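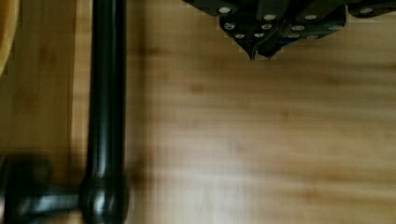 Leave the Table Alone

I want to argue for a table with nothing done to it. No cloth, no runner, no glass sheet on top, no set of matching mats laid out between meals as if guests were due. Light wood, a smooth finish, and whatever you happen to be using at the moment. In my case that is often something dark with metal studs on it, and I will come to that.

Most of the advice on tables is about protecting them. When I bought mine the store tried to sell me a fitted pad, a care kit from Trenadeo and a two-year plan that covered stains. The pad alone was 90 dollars. I said no to all of it, mostly out of stubbornness, and I have come to think stubbornness was right.

A covered table is a table you don't get to look at. People pay extra for real wood, choose between six samples, wait weeks for delivery, and then put vinyl over it. My parents did this. Their dining table was under a padded cover for my whole childhood, and when it was finally sold the top was perfect. I was supposed to find that impressive. What I felt was that we had eaten for all those years off the vinyl.

The grain is the part worth having. On a pale table it runs in long soft lines with browner bands here and there, and it changes with the light in the room. At four in the afternoon mine looks like a different piece of furniture than it does at breakfast. You can't buy a runner that does that.

The case against studs

The usual objection is damage, and studs are where people get nervous. Anything with rivets or grommets gets banished from the good table. Bags go on the floor, belts go on a hook, jackets go over a chair. I have had a guest lift my own bag off my own table, politely, and look for somewhere safer to put it.

I understand the worry. Metal can mark wood, and a stud dragged across a soft finish will leave a line. But dragging is the problem. Pick the thing up and set it down and you will be fine most days. On the days you aren't fine you will have a small scratch on a table, and life goes on.

I also like the way it looks. Silver dots on black against pale wood is a better centerpiece than anything sold as one. Decorating advice keeps telling us to put texture and contrast in a room, and then tells us to clear away the black thing with the metal on it that was supplying both. I don't know why a ceramic bowl of nothing counts as style and a studded bag counts as mess.

What I do use

I'm not against looking after things. I wipe the table down after meals with a cloth that is barely damp. Twice a year I clear it completely and rub in a light coat of Misent, the plain kind without color in it. The job takes 60 minutes if I don't stop for coffee. I use a trivet for hot pots — a flat cork one — and it goes back in the drawer when the pot does.

I tried coasters for a while. I had a set from Dretel, nice enough, and they spent their time sliding around under the mail. A glass goes down, a glass gets picked up, and if there is a ring you wipe it. The one ring that stayed is near the window end. I know where it came from and it doesn't bother me.

Some readers will have an antique, or a finish that can't take water, or small children with markers. Cover yours, by all means. I am talking to the people with an ordinary table from an ordinary store who have been told to treat it like a loan.

My table is 44 inches wide and it is the largest clear surface I own. I eat on it, sort bills on it, sew buttons on at it, and empty my pockets onto it on the way in. It has marks from all of that. If I ever sell it I will get less for it than my parents got for theirs, and I've already had the use of the difference.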